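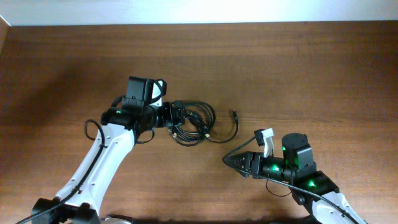
I stay until the lights come up and I always have, one respondent wrote across the bottom of the form, and I don't see why you'd need a study to find out that other people don't. Fair enough! I kept that comment taped inside my notebook for the whole project, partly to keep me humble and partly because it has my problem in it. People are very sure of what they do during the end credits. They're a good deal less reliable when you go and watch them.

Figure 4. Two robot arms over a wooden tabletop, grippers toward each other.

4.2 What people said and what they did

I should say again that the two theaters are very different places to sit in the dark. The Hourani has one screen and 179 seats, the aisle runs down the middle, and if you leave early from the center of a row you have to climb over everyone between you and it. The Sekudmont, on the other side of Tiltham, has three smaller rooms with doors at the back, so you can slip out during the last shot and hardly anyone turns around. I went in thinking this would matter a little. It mattered more than the film did, and I'll come back to that in 4.3, where I try (not very successfully) to pull the two apart.

Over the season I sat through 260 screenings. Ticket records came out of Ziltell, the booking system both theaters use, and gave me 3660 admissions once I'd taken out the refunds and the school mornings. From those admissions I got 1690 usable forms back, a better return than I'd hoped for with a pencil stub and a cardboard box by the exit. The form asked one main question, which was whether you had stayed for the credits, with four answers to pick from: all of them, most of them, a few names, or none.

My own notes were simpler. I sat in the back row and wrote down who was still in their seat when the first card came up, when the cast list ended, and when the house lights changed. I didn't try to match a form to a person, so everything in this section compares one roomful with another and tells you nothing about any single viewer.

The gap was biggest for "most of them." Audiences who gave that answer in large numbers had very often cleared the room by the end of the cast list, and the cast list, as anyone who's sat through a big production knows, is nowhere near most of anything. I don't think people were fibbing. If you stay for the actors and then chat while you hunt for your other glove, I suspect it feels as if you've seen the lot. A few comments said more or less this. Several others counted a scene that plays under the opening titles of the credits as part of the credits, and I can't blame them, because I changed my own mind about that twice and had to go back and recode the whole of August.

Music made a difference, though I want to be careful here. When a song started on the first card, people stayed put longer in both theaters, and when the sound dropped to room tone they were up and looking for the exit. But the films with songs were also the films that ran in the evening, and evening audiences are slower to leave whatever's on (they've got drinks to finish, for one thing). I tried looking only at matinees and was left with too few screenings to say much. The direction was the same, and I wouldn't push it past that.

Then there's the talking. I hadn't planned to record it, and for the first few weeks I didn't, so the notes on it are patchy. Still, I think it's the most useful thing I came away with. People who stayed in their seats mostly weren't reading. They were asking each other who that was in the hospital bit, or whether she'd known all along, with the names rolling by as a sort of wallpaper. Earlier writing on credits tends to treat a person in a seat as a person paying attention to the screen, and my own form did exactly the same. If I ran it again I'd ask two questions: did you stay, and were you looking?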